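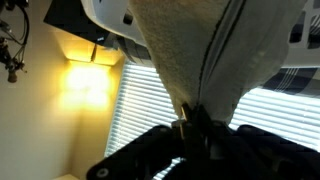 Report to the Zaltell fund: the Gravix clothing and linen room, June

Thank you again for the second part of the grant, which reached us in good time and has already done a great deal of good. I promised to write once the sorting was properly under way, and I'm glad to say it is, though we are a little behind with the blankets (more on those in a moment).

The new shelves went up along the long wall and we now have 18 bays, each with its own label. Plain cottons go nearest the door, then checks and plaids, then anything fleecy. Mixed pieces gave us a headache at first. An item with smooth cloth on one side and fleece on the other doesn't fold like either, and for a while such things simply wandered from pile to pile. They now have a bay to themselves, and we go by the fleecy side when choosing the wash, as that is the side that mats if it gets too warm.

We have sent over four sacks of sorted things to Vuvier and had very kind words back. Two more are waiting for zips and buttons. The mending table is busy on three afternoons, and seams are most of the work: dark piping on pale fabric shows every loose stitch!

The blankets are slow going. They take up more room than we allowed for, and the dryer from Gál hasn't been delivered yet. We would like to move a small part of the shelving money across to pay for extra drying racks, if you are happy with that. Please do come and see us before the summer break.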